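4.2 What the sorting station changed for the people working it

I'll start with the part I got wrong. When we wrote the study plan, I assumed the interesting story at Lozano would be about speed. The kitchen feeds a big canteen, cutlery comes back in heaps, and somebody has to get it all into trays lying the same way. Griltumon, the sorting system the company was bringing in, was supposed to take over most of that. So I showed up with a stopwatch and a nice clean spreadsheet, and by the second Wednesday I'd pretty much stopped using the spreadsheet.

What people wanted to talk about was their hands. Before the change, a sorter on the afternoon shift handled 1,320 pieces, and she did it however she liked. Some people grabbed a fistful and dealt it out like cards. Others worked by color (Mitali Kodikara, my co-author, tried both and was terrible at both). Now part of the shift goes to showing the system how the job is done, one utensil at a time, with a gripper in each hand. It's the same job on paper, but the people doing it told us over and over that it felt like a different one.

Spoons and chopsticks came up constantly in the interviews, and they came up as opposites. A spoon gives you a wide bowl to clamp on to, but then the handle swings off wherever it wants and you have to bring your wrist around to line it up with the tray. Figure 3 shows the kind of work I mean.
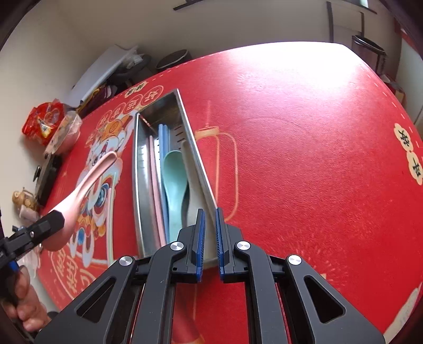 Figure 3. Sorting utensils into a steel cutlery tray with two grippers. The gripper at left holds a pale pink spoon by its bowl; a green and a pink chopstick lie on the cloth beside the tray.

We logged 348 of these placements and talked through a good number of them afterward with the person who did them. Three things kept coming back.

First, pace. Sorters described having to slow down on purpose, and several of them hated it at first! Seren Gethin, who had been on the line longer than anyone else we interviewed, told us she used to do the whole job while thinking about dinner. With the grippers she couldn't. She said she went home more tired in the head and less tired in the shoulders, and she wasn't sure yet whether that was a good trade.

Second, talk. The old station was noisy and social, with four people around one heap. The new one puts people side by side, each minding their own tray, and conversation dropped off a lot in the first month. It came back some by December, mostly as advice. "Take it lower down" was one I heard so often that I started writing it in my notes as TILD.

Third, and this is the one Mitali and I argued about, who gets to say what counts as good sorting. Management at Lozano wanted everything parallel. The sorters had always let a crooked spoon go if the tray was headed straight back out. Once their placements became the model for the machine, crooked ones got marked as errors, and 6 of our interviewees brought this up without being asked. I read that as a loss of discretion. Mitali reads it more as a dispute that was already there and finally got written down. We've left both readings in, and Section 5 comes back to them with the pay data.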